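The pale table is back, and I couldn't be happier

I grew up eating at a table so dark that you could lose a raisin on it. It was my grandmother's, it weighed as much as a pony, and it came with rules: mats under plates, cork under mats, elbows nowhere. So when I moved into my first flat and inherited the previous tenant's kitchen table, a plain, light thing the colour of shortbread, I sat down at it with a mug of tea and felt as if somebody had opened a window.

I've had pale tables ever since. For a good while this was an unfashionable thing to admit. Kitchens went navy, then charcoal, and the tables went walnut to match. Now they're coming back the other way, and over the winter I went to see people who make them, sell them and live with them, mostly as an excuse to run my hands over a lot of tabletops.

I started in Breseck, where Damián Nava has a workshop behind the old seed merchant's. He makes tables under the name Valdovinos, which was his mother's surname, and he makes nearly all of them light. There was one on trestles when I arrived, a long one for a family with four children, and he had switched off every lamp in the place but one so that he could look at it.

"Go down to the end," he told me. "No, lower. Get your eye level with it."

I crouched. From up above it had been a nice blond table. From down there, with the lamp raking across, it was all movement, the lines in the wood drifting along its length, bunching up and then wandering apart again. I stayed down there until my knees complained.

Damián is very particular about which way the lines go. On most rectangular tables they run the long way, and he says that's partly strength and partly habit, but it does something for a room as well. A narrow kitchen looks longer with the grain running towards the window. Turn the same table sideways and the lines pull your eye across the floor. He tells customers to lay a striped tea towel on the floor in both directions before they decide where the table will go, and I have since tried this at home with great success and a fair bit of mockery from my family.

What you can see in a light top that you can't in a dark one

Dark stain covers a lot. It can be beautiful, and I'd never say a word against a good old mahogany sideboard, but the stain does a fair amount of the talking. On a light surface the pattern has to carry things by itself, and the differences are tiny: cream beside tan, a slightly warmer band running through a cooler one. You often don't notice it on the first day. Then one morning you're waiting for the toast and there it is, a long curve you've never followed to its end before.

Canan Aydoğan has been selling tables for 14 years, the last few of them at Aswood, a big, cheerful showroom with very bad coffee. She told me that people shopping for a dark table ask about size and price, and people shopping for a light one go quiet and start stroking it.

"They tilt their heads," she said, tilting hers. "They're looking for the shine."

Shine turns out to be the great subject. A pale top throws light back up into the room, and anybody who has a north-facing kitchen will know how precious that is. But how it throws it depends on the finish. Oil and wax give a soft glow that spreads. Lacquer and laminate give you something brighter, and under a ceiling light you'll get a silvery patch that slides about as you move your head. In that patch the grain all but vanishes. Sit back a little and it returns. 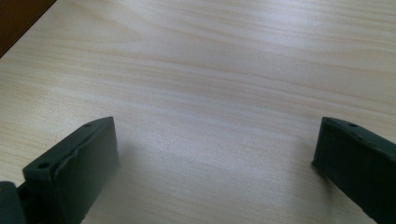
Long, flowing grain on a pale blond top, with the light picking up its sheen.

I used to think of that bright patch as a fault. Canan talked me out of it. She calls it the weather, and she walked me round one of her display tables so that I could watch it travel. If it bothers you at mealtimes, she says, move the lamp before you blame the table. A shade that hangs low over the middle with a closed top will calm it down nicely, and a warm bulb helps too. A bare bulb overhead is the worst thing you can do to any smooth surface, and a lot of perfectly good tables have been sold on second-hand because of one.

A word in favour of laminate

This is where some readers will turn the page, and I'd ask you to stay with me. I love real wood. I also love a good laminate, and I think we've been snooty about it for far too long.

The early wood-effect tops deserved some of it. You'd find the same knot turning up again and again across one table, like a face in a crowd. The better ones now have a much longer pattern, so the lines can sweep along without repeating where you'd catch them at it. Some have a slight texture that follows the print. I shut my eyes in the Aswood showroom and got three out of four wrong when Canan asked me which was which. (She was delighted. I asked to go again and did no better.)

And laminate is so easy! Nayeli Salinas and her sister Montserrat run a supper club from their house, with a Flukberg table that they bought for the front room when they started. It's pale, it's wood-effect and it has had beetroot on it, turmeric, red wine, candle wax and, on one bad evening in November, an entire jug of gravy. Montserrat wiped it down while I was there, using a damp cloth with a drop of washing-up liquid and then a dry tea towel, and that was the whole of the cleaning routine.

"Dark tables show every crumb," she said. "And every smear. This one's kind to us."

She's right, and it surprised me. I'd always assumed pale furniture was the high-maintenance choice. Dust and flour and fingerprints all show up horribly on a dark gloss, whereas a streaky blond surface swallows them. What a light top does show is a dark stain, so turmeric wants wiping up at once on anything oiled, and newspaper should never be left on it damp.

Nayeli showed me the bit she likes best, a spot at one end where several lines run close together and then spread out. She always puts the bread there. The sisters had looked at a solid table first, and the one they wanted was over 700 pounds, which would have been their plates, chairs and first month of ingredients. They don't regret it for a second, though Montserrat did ask me, as I was putting on my coat, for Damián's phone number.

What to put it with

Pale wood on a pale floor can float off a bit. I've seen it done well, usually with a rug to hold things down, but I'm fondest of a light table over something dark. Deep brown boards, old red tiles, even that chocolate lino that everyone's aunt had. You get a strong edge all the way round and the table looks crisp and fresh.

Chairs needn't match. Please don't let them match! Rónán Tierney, who restores kitchen chairs and has opinions on every one ever made, reckons that the nearest miss is the worst: a blond table with chairs that are almost the same blond but slightly pinker. He'd sooner see green paint, black paint or bare dark wood. He brought four odd chairs out to his yard for me, all different heights in the back, and set them round his own light table, and it looked like a party about to start.

His other advice concerns tablecloths, which he thinks should be shorter than people buy them. A runner down the middle leaves the edges to be enjoyed. Plates with some colour look marvellous on a creamy top, and so does anything blue. White china can get a bit lost, though a dark napkin will rescue it.

Looking after it

If it's real wood, turn the fruit bowl out of its favourite place now and then, as light wood darkens in the sun and you'll end up with a pale ring where the bowl has been. Rotate the whole table once a year if it sits by a window. Oiled tops like a fresh coat when water stops beading on them. Rub it in along the lines, leave it for the time on the tin and buff off whatever hasn't sunk in. Spread the oily rags out flat to dry outdoors before they go in the bin, never screwed up in a heap.

If it's laminate, keep scouring pads well away and use a trivet under hot pans. Watch the edges and joins, where water can creep in and swell the board. A scratch can't be sanded out as it could on solid timber, but along a busy grain a small one is hard to find again.

Damián's long table had gone to its family by the time I wrote this. He sent me a message to say it had already been drawn on, in felt tip, right along one of the lines from end to end. The youngest had been trying to find out where it went. They've left a bit of it on.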